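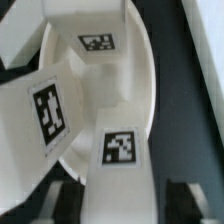 Marker blocks in the bowl, viewed from the wrist camera.

Winton Workshop Notes: Weekly Care of the Two-Arm Cell

Wipe each marker block with a dry cloth. Do not use solvent; it lifts the black print, and a gray marker is read poorly or missed. Replace any block whose white border is chipped.
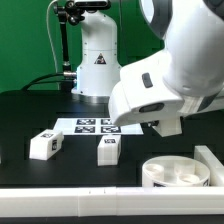

Camera mounts loosen with use and should be checked before the arms are powered. Hold the clamp, not the camera, and turn each knob until it stops. Confirm that the sheet with the four markers lies flat on the table, then run the Rinis position check. A result above 7 on the drift line calls for a full calibration – allow 200 seconds for it to finish.

Cables come next. Trace each one from the connector at the base to the back of the table and look for flattened spots. 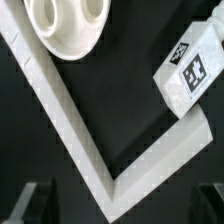 A flattened cable is to be replaced, never taped. Spares are kept in Tirgate drawer 202 and must be signed out.

Fingertip pads wear faster than any other part. Remove the screw, fit the new pad and tighten by hand only. Close the gripper once on a block at low force and look for a gap along the pad. 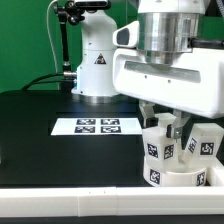

Gripper closed on a marker cube above the cup.

Enter the work in the Cao log. Joint grease is changed at 2000 hours of running time or in October, whichever comes first.

Page revised 15 March 2023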